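A morning at the Vendholm open day

Report for the newsletter by Tracey Entwistle

We went to Vendholm on 12/04/2021, twelve of us in one minibus, and were there by the time the doors opened at ten. The building is the old Birkell carpet warehouse at the far end of the trading estate. It is badly signed from the main road, and the second group went past it twice. Parking is at the back, next to the loading bay.

Annunziata Sala met us at the desk and gave out badges. She told us that 103 people had put their names down for the day, the most they have had. Tea and coffee were on a trestle by the stairs, with Carbone biscuits, and we were left to get on with those until the first talk.

The talk was given by Younes Erraji and was on how people shop and what they do with the shopping once it is paid for. He had notes on 743 shopping trips, collected over two winters from households in the town. Most of it was about bags. Cotton bags get kept for years and are often put away with something still in the bottom. Thin plastic ones get used twice, for the shopping and then for the bin. He spoke for half an hour and took questions. Ya-wen Mok from our group asked whether people pack heavy things first, as they are always told to. The answer was that fewer than you would think do so, and that most pack in the order things come to hand.

After that we were split in two for the tour. Our half had Tiziana Greco, who looks after the stores and the practice areas. The stores are on the ground floor, in long Zoritz cabinets with the drawers labelled by hand. There are more than 1,000 items in them, with play food taking up a whole cabinet of its own. She opened three of the drawers and let us handle what was inside. The toy vegetables are lighter than they look.

Upstairs are the practice areas, which are small and papered like somebody's front room. The one we spent longest at had a leafy pattern in brown and pale blue on cream, and was set out for packing and putting away. There was a canvas tote bag standing open on a white table, a small white rack with two tiers for the snacks, and a pair of bright green baskets full of toy produce behind. A can of kvass was part of the shopping too, green and gold with the name in Chinese. I had only had kvass once before, on holiday, and did not care for it.

Ya-wen read the label for the rest of us. The large characters are the word for kvass and the smaller ones above are Qiulin.

The baskets got the most attention from our party. Carrots and aubergines were easy to recognise, and one of the baskets had a dragon fruit in it, which two people had to ask about. There was some talk about whether fruit and vegetables ought to be kept apart. Tiziana said that visitors have strong views on this and that she leaves it to whoever is setting out the table.

A pipe wrench was also out on the table for part of the time. My husband has one like it, and it lives in the kitchen drawer, so I did not think it out of place among the vegetables. 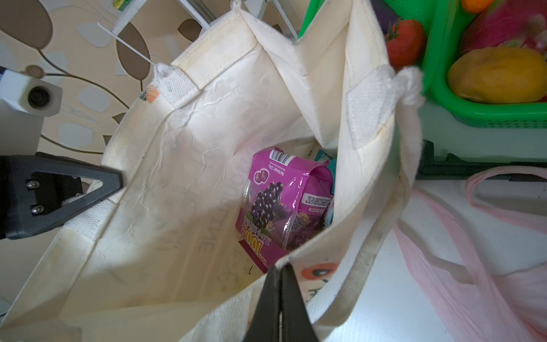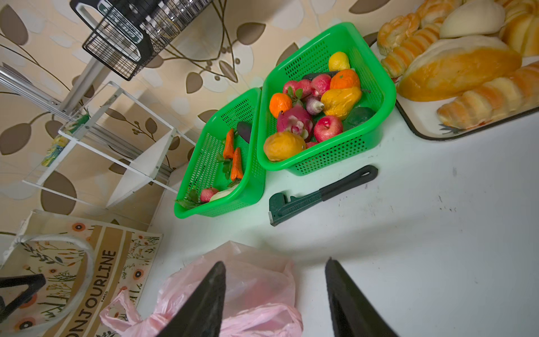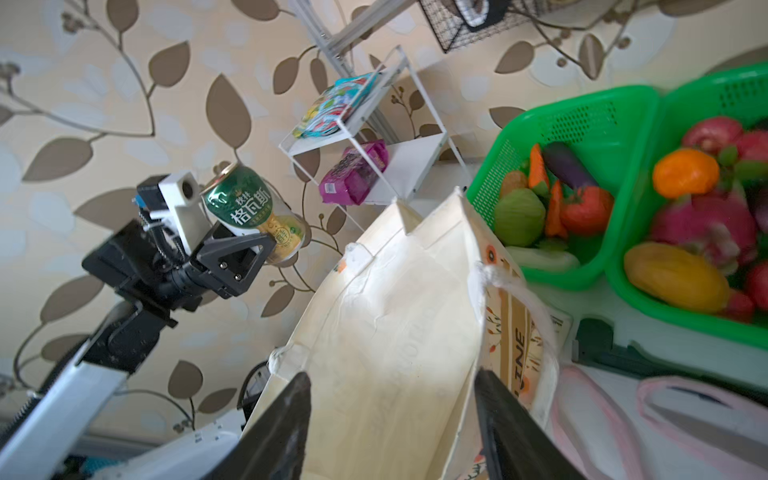
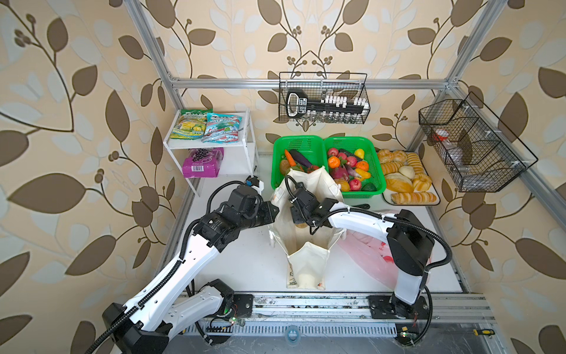 The packing table upstairs at Vendholm

Lunch was soup and rolls in the canteen on the first floor - leek and potato, or tomato. It was included in the ticket. The canteen seats 46 and was full by half past twelve, so it is worth going down early. The lift was working but slow.

We left at two. The next open day is in July and names should be given to me or to Ya-wen. The minibus will go from the library again, and there will be a map this time - please take one even if you are coming by car.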